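The Snack Box for Sisay
Home > Galleries > Packing and sending

Posted 14 April 2026

Two times in a year I send a box of snacks to my family in Sisay. One goes in spring and one goes in November. Some readers of this page wrote to me and wanted to know how I pack it, so I put this gallery together from the spring box. I live in Stongate in one rented room, and the biggest flat place in it is my bed. All the sorting happens there.

The notes are short because most of the work is simple. Where I learned something by making a mistake, I wrote a little more.

The shopping

I buy the snacks during four or five weeks, a few packets each time. If I buy all in one day, I take too many of the same kind. My usual place is Nandamico, the small grocery behind the bus station. They have a low shelf near the door where the prices go down at the end of the month. For the spring box I paid 484 in total, and the post is not included in this.

I look at the date on every packet in the shop. The box can be on the road for a long time, and then my aunt likes to keep some of it for guests. Anything that must be eaten before summer stays here with me.

The drawer

Until packing day, everything lives in the bottom drawer of my wardrobe. It is cool there and dark. I put a sheet of paper on top with a list of what I already have, and I cross out nothing until the box is closed. My mistake in November was that I ate from the drawer and did not write it down – so two cousins received less than the others, and I heard about it on the phone.

The box

I ask for boxes at the grocery also. A good one has straight corners and no soft places on the bottom. I press the middle with my hand, and if it goes down easily I leave it there. A printed box is no problem, but old address labels must come off completely. I use warm water and the back of a spoon.

Do not take the biggest box you can find. The post office in Stongate has a limit for the small rate, and one side over 70 centimeters moves the parcel to the next price. I measure at home with the tape from my sewing kit.

Everything on the bed

Before I put one thing in the box, I lay all the packets out on the blankets and only look at them. In a pile I cannot see if there is too much of something. Spread out, I see it at once. It looks like a shop had an accident, but this is the part I enjoy most.

The long teddy bear pillow stays along the side and the cat blanket stays where it is, with the pink one folded over the front. The open box stands on the striped part, still with nothing inside, close enough that I can reach it from the edge of the bed. 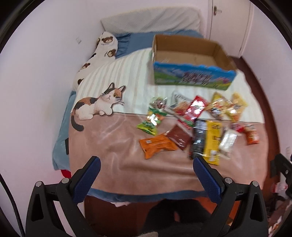 Sorting by who will eat it

In the first years I sorted by type, all sweet things together and all salty things together. It looked very neat, and then in Sisay they had to sort everything again on the kitchen floor. Now I make one group for each house. My aunt's group is near the pillow, the cousins come in the middle, and what is for everybody goes at the foot of the bed.

If two groups look very different in size, I change them before packing. Small children compare by number of packets and not by weight, so it is useful to have many little ones.

Sorting again by what can break

Inside each group I make a second division: hard, soft and easy to break. Candies and nuts are hard. Dried fruit is soft and can be pressed into corners. Chips and thin crackers break, and they also take a lot of space for the little that they weigh.

I do not make a hole in chip bags to let the air out. A friend of this page recommended it to me once, and the chips arrived like old bread. The air is a good protection if there is nothing heavy above it.

The bottom layer

Heavy things go first, flat and close together. This time it was 600 grams of tea candies and the roasted beans that my uncle asks for. I put a folded dish towel under them, which is a present too. In Sisay a towel is always welcome, and I do not need to buy paper filling.

The middle

Soft packets go around the sides, standing up, like books. The center stays for boxes with their own hard walls. When a layer is done I shake the box gently and listen. If I hear moving, there is still room for something small.

The top

Chips, crackers and the letter. The letter goes in a plastic sleeve – one time a sauce packet opened, and the writing was gone. I put no sauces in now, but the sleeve I still use. The list of groups is in the same sleeve, so each house knows what belongs to it.

Closing

One strip of wide tape along the middle, one across each end, and the same on the bottom. I write the address directly on the cardboard with a thick marker and again on the label. On the side I write the name of the village a second time, because in the sorting office at Dovuma parcels are put on shelves with only the side visible.

To the post office

It is 90 steps down from my door to the street, and I go down them slowly with the box against my stomach. The post office is quiet in the early afternoon. The customs paper needs the contents in a few words, and "sweets and dry snacks" was always enough for me. Keep the receipt until the family calls.

What stayed behind

After packing there are always some packets that did not fit. I put them back in the drawer and start the new list with them. The next box goes in November, and I already have the first line written.

If you send boxes too, you can leave your way of packing in the guestbook. I would like to know especially how people send cookies with cream inside, which I could never do well.

More galleries: My sewing corner / Balcony herbs / Soup for cold days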